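**ESTOW COLLEGE NAMES NEW REGISTRAR, WHO HAS ALREADY FOUND THE KEYS**

*For immediate release, 4th June*

ESTOW. The Board of Governors of Estow College has appointed Hedvika Dvořáček as registrar and secretary to the Academic Council, for a term of five years. She takes over an office that has been vacant since January, during which time the college discovered how many things require a registrar's signature, including the form for requesting a registrar.

Dvořáček comes to Estow from Pacheco Technical Institute, where she was deputy registrar for 9 years and rewrote the examination rules so that they fit on both sides of one sheet of paper. The governors voted for her unanimously at their spring meeting. The meeting then spent a good deal longer on parking.

"I'm delighted, and I have read the statutes," Dvořáček said. "All of them, including the part about where cattle may be kept during convocation. I would like to keep that one, since it is the only clause with no exceptions." 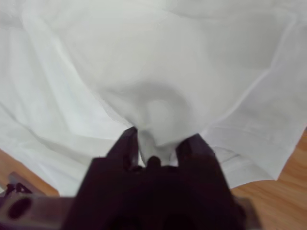
*White cloth on a table at Estow College.*

Under the college charter, the registrar keeps student records, certifies degrees, runs elections to the Academic Council and is responsible for the college seal. The seal was located last week in the bottom drawer of the registrar's desk, where the charter says it should be. Several other places had been searched first.

The appointment follows an open search that drew 50 applications. A panel led by the principal, Severino Garrido, interviewed candidates over two days and asked each of them to explain the college's transfer credit policy in their own words. Dvořáček asked whether the panel could go first.

"That was the moment," Garrido said. "We had a short silence, and then we had a registrar."

**What changes this fall**

The new registrar has set out a plan of work for her first year, which the Academic Council approved with small edits to the commas. Its main points are as follows.

- Transcript requests will be answered within 10 working days. The current standard is "in due course," a phrase the college has used with great flexibility.
- Students who change their major will fill out one form. At present there are three, and two of them ask for the other one.
- The academic calendar will be published before the academic year it describes.
- Minutes of the Academic Council will be posted in the library and on the college website, with the names of members spelled as the members spell them.

The office will also open through the lunch hour, which is when students have tended to visit it and when it has tended to be closed.
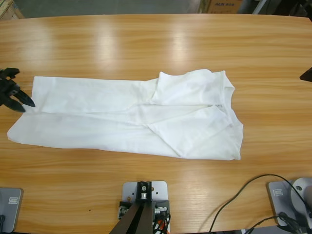
**Will degrees awarded while the post was vacant need to be reissued?**

Every degree awarded during the vacancy stands as it is. The charter allows the principal to certify degrees when there is no registrar, and Garrido signed them all himself. Graduates who can't read the signature are assured that it is his.

**Council elections**

Dvořáček's first large task will be the election of faculty and student members to the Academic Council. Nominations open at the start of the fall term. Faculty members will fill four seats and students will fill two, a division that both groups consider unfair in opposite directions.

Candidates may submit a statement of up to one page. In the last election a member of the history department submitted a statement with footnotes, an appendix and a reply to his own critics, and the page limit will now be enforced. Font size will also be looked at. The registrar has asked that nominators be currently employed by or enrolled at the college, a rule that has existed for years and has been treated as a suggestion.

Paper ballots will be used again. The college did try an online system, supplied by Brellow, and has no complaint about the software. Turnout fell because the reminder went to an email list made up mostly of people who had retired.
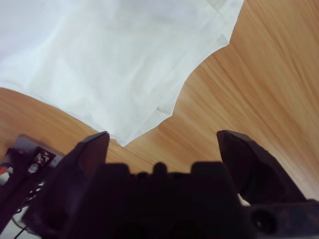
**Handover and interim arrangements**

Dvořáček will work alongside the interim records team until the end of summer. The team has kept the office running from a borrowed room in the Dellano Building, next to the boiler, and the governors have thanked them in writing. They had asked for a fan.

Records now held in Dellano will return to the main registry before the fall term. Students with urgent requests should continue to use the Dellano counter until signs go up saying otherwise. If there are signs in both places, please follow the newer one.

A short reception to welcome the new registrar will be held in the main hall. Staff and students are invited. There will be coffee, and remarks by the principal, who has agreed to the same one-page limit as everyone else.

**About Estow College**

Estow College offers degree and certificate programs in the arts, sciences and education. It is governed by a charter, a set of statutes and a binder of local customs that Dvořáček has asked to see.

**Press contact**

Office of the Principal, Estow College. Calls are answered in the mornings. Letters are answered by whoever opens them.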